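Medeiros Opens Its Doors to Old House Parts With New Salvage Program

Carance, May 30, 2023

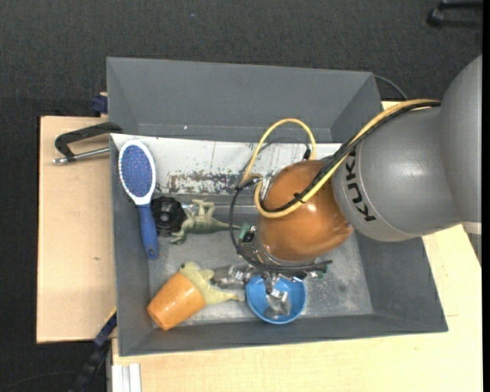 3 min read

Medeiros, the family-owned building supply store on the river side of Carance, is pleased to announce the opening of the Liren Room, a salvage and reuse shop where neighbors can bring in the good old pieces of their homes and take other good old pieces away with them.

The idea has been simmering for a long while. Customers would come in for a hinge or a can of primer and end up telling us about the doors they had pulled out of a grandmother's kitchen, or the trim stacked in the garage that they couldn't bear to throw out and had no earthly use for. In February we cleared the back half of our lumber building and began taking in pieces on a trial basis, and the response was far warmer than any of us had dared to hope. Over 400 households have dropped something off so far.

"I grew up in a house where you kept the door and changed the paint," said Adalberto Arruda, owner of Medeiros. "My father had a shed full of things he was saving for somebody, and he usually didn't know who. I think he would have liked this place very much. He would also have tried to bring half of it home."

The Liren Room accepts solid doors, window sashes, shutters, mantels, stair parts, cabinet fronts, moldings and hardware. Chipped paint and scratches are fine, and so are odd sizes. We ask that loose nails be pulled or bent flat, and that glass be taped before it travels. We can't accept carpet, mattresses, appliances or anything that has been through a fire. Painted pieces from older homes may carry lead, so they are kept in their own section with a tag, and our staff will gladly go over safe stripping and sealing with anyone who asks – please do ask, we enjoy the company.

Prices start at $5, and most doors sell for $24. Anyone who donates gets a credit slip good toward other salvage in the room, with no expiration date.

Alongside the shop, Medeiros is starting a set of evening repair classes with Plaltik, the woodworking school across the street. The first ones cover freeing a stuck sash, patching rotted trim and refinishing a door without losing the detail in the panels. Classes are free, tools are provided, and beginners are very welcome. Sign-up sheets are at the front counter, next to the coffee.

The Liren Room is at 647 Mill Street in Carance, with its own entrance on the parking lot side. Larger donations, such as full staircases or a whole house worth of doors, should be arranged ahead of time at the contractor desk so that we can have a truck and a few strong backs ready.

About Medeiros

Medeiros sells lumber, paint, hardware and advice to homeowners and builders in Carance and the surrounding towns. The store is owned and run by the Arruda family.

Media contact: Adalberto Arruda, Medeiros, 647 Mill Street, Carance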